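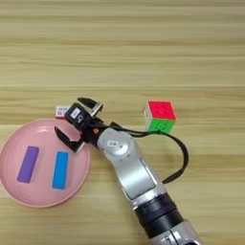 Brendel
Documentation, Numance shared workshop

4. Setting the open position

Use this section after the arm has been fixed to the table and the Flondar controller has passed its start-up check. The plate and loose items may stay on the table while the gripper is set.

4.1 Switch the controller to Manual and select the lowest speed.

4.2 Move the arm until the gripper is beside the plate, with one finger over the rim.

4.3 Open the fingers fully. Store the position as OPEN in slot 2.

Note: Slot 1 is reserved for the parking position.

CAUTION: Keep hands away from the fingers while the controller is live.
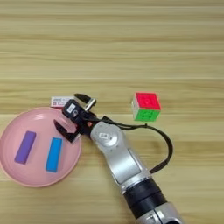 Brendel

5. Checking the cable loop

5.1 Leave the gripper open and empty. The cable should lie in a wide loop to one side of the arm, clear of the blocks and the cube.

5.2 Turn the wrist slowly to each end of its travel. Stop if the cable pulls tight or catches on the joint band.

5.3 If it catches, return to OPEN, lengthen the loop and repeat 5.2.

5.4 Enter the loop length in the Kamel log sheet. The set-up file allows 108 mm of slack at the wrist; do not fit a tie over this length.

Note: Repeat section 5 whenever the gripper has been taken off. Section 4 need only be repeated if slot 2 has been cleared.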